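Clallanen opens orders for Kunano two-arm packing kit, but the hard numbers are missing

03/03/2026

Clallanen began taking orders Tuesday for Kunano, a two-arm robot kit the company says can take over the light packing jobs that small shops still do by hand. It is selling the kit on the strength of how little setup it needs. Buyers may want to read the small print before they clear a bench for it.

The kit comes with two arms, a gripper for each, a control box and a year of software updates. Clallanen says a shop can have it doing useful work in 2 days. That clock starts after the arms are mounted and powered, according to the order guide, and it assumes the customer picks a job from a list of 5 that the company has already worked out. Anything off the list is billed as custom work, and the guide gives no rate for it.

The jobs on the list are modest: putting an item in a box, closing a lid, sorting small parts into bins, moving trays, and turning a product so its label faces out. Those are real chores in a lot of back rooms. They are also chores a new hire picks up before lunch, and the case for the kit depends on how fast and how reliably it does them. On both points the launch material is thin.

There is no cycle time anywhere in it. There is no failure rate either. The brochure says Kunano "handles everyday variation with ease," but it does not say how much variation, or what happens when a lid lands upside down or a part slides out of reach. Asked for test results, Clallanen sent back the same brochure and a link to the order page.

Darkow, a contract packing firm, has had an early kit since August and is the only customer named in the announcement. Its statement calls the results "encouraging" and says the arms are in use for almost 3 hours a day. The firm runs much longer shifts than that. The statement does not say what the arms do the rest of the time, or whether a worker has to stand by while they run.

Price is another open question. Clallanen is offering the kit by lease only, with a minimum term, and quotes are given after a sales call. Service visits are handled by Saliba, an outside repair company, which covers a limited area for now. Customers outside it are told to ship a faulty arm back and wait for it. The lease payments go on in the meantime.

The company is on firmer ground with its grippers. The fingers can be swapped without tools, the spare sets are listed with part numbers, and the manual is posted in full where anyone can read it. Plenty of rivals hold that back until the contract is signed. The manual is also franker than the brochure. It warns that thin, flat lids are among the harder things to pick up from a bare table, and it suggests a soft mat or a fixture to hold them, neither of which comes in the kit.

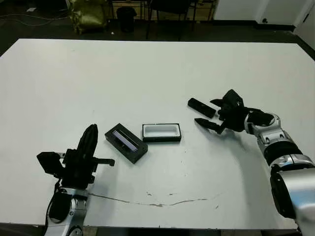 Automation / New products

Box and lid work leads the list of ready-made jobs, with one arm on each side of the table and the parts laid out between them. It is the task a small seller would most likely lease the kit for, and the one most in need of published figures.

Clallanen says first deliveries will go out in 6 weeks. A cancellation fee applies once the order is confirmed.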